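Search this site
Type and press enter
Home tips and makes

Looking after your concert tickets, tour shirts and programmes at home

28/01/2018

I have been going to see bands since I was fifteen, and my spare room has paid the price for it. There are shirts I can't bear to part with, programmes the size of tea trays, and a biscuit tin of ticket stubs that had started to smell of shortbread. Last winter I finally sat down and sorted the lot, and a few of you have written in asking how I did it, so I've put it all together on one page. Make yourself a cup of tea, I do go on a bit.

Let me begin with the stubs. Many tickets from the last few decades are printed on heat-sensitive paper, the same sort of thing as a till receipt, and they fade something terrible if you leave them on a sunny windowsill. Never laminate one with a hot laminator! I did it to my ticket for Helmy at the Flelosdale Pavilion and it went black from corner to corner. These days I scan each one first and then slip it into a plain polypropylene sleeve, the kind sold for postcards, and keep the album in a drawer in the hall where it stays cool. Avoid the soft, smelly plastic sleeves, as they can lift the ink.

If a show is postponed, hang on to the original ticket. I clip mine to the kitchen calendar with the new date pencilled on the back, and I put the booking reference in an envelope behind it. Divina Yap, who comes to most things with me, photographs hers as well and emails it to us both — a habit I've borrowed, having once turned the house upside down for a show that had been moved to March.
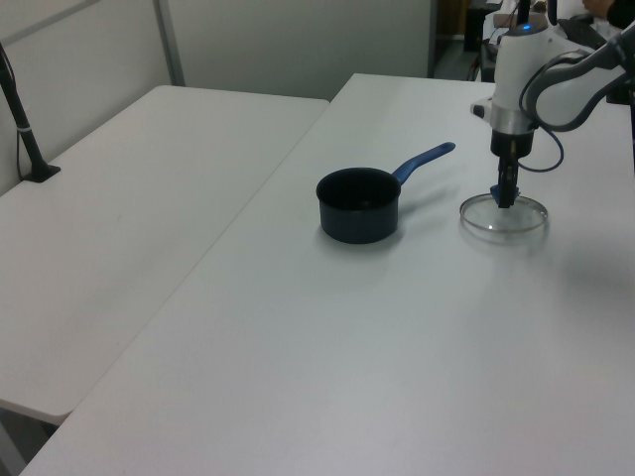

Now, shirts. Turn them inside out, wash them at 30 degrees with a small amount of liquid detergent, and leave out the fabric softener, which does the print no favours. Dry them flat or over a rail, out of direct sun, and keep them well away from the tumble dryer. If you must iron, do it from the inside with a tea towel between the iron and the print. Older shirts with a crackly design I wash by hand in the sink, and I press the water out in a bath towel instead of wringing.

For beer down the front (we've all stood next to that person) rinse the shirt in cold water as soon as you get in, even if it's one in the morning. Then dab on a mix of one part white vinegar to two parts water, leave it for 10 minutes, and wash as usual. Try it on the hem first if the shirt is dark.

Posters that have lived in a tube will fight you. Lay them face down on clean paper, cover them with another sheet, and put heavy books along the edges for a few days. Don't be tempted by steam. Aileen Belmonte tried it over the bath with her Votar tour poster and it has been wavy ever since, though she has framed it anyway and I must say it looks rather cheerful on the landing.

Programmes do best standing upright in a magazine file, packed snugly enough that they don't slump. I take out any rusty staples with the tip of a blunt butter knife, very slowly, and put a loop of cotton thread through the old holes. Mine are filed by year, with the Plundska ones kept apart as there are so many of them.

Fabric wristbands can be soaked in a mug of warm water with a drop of washing-up liquid, rinsed, and dried on kitchen paper. I've sewn a few of mine along the edge of a cushion, and I'm hoping to have enough for the other side by the end of the summer.

We use cookies to remember your preferences. Accept / Manage settings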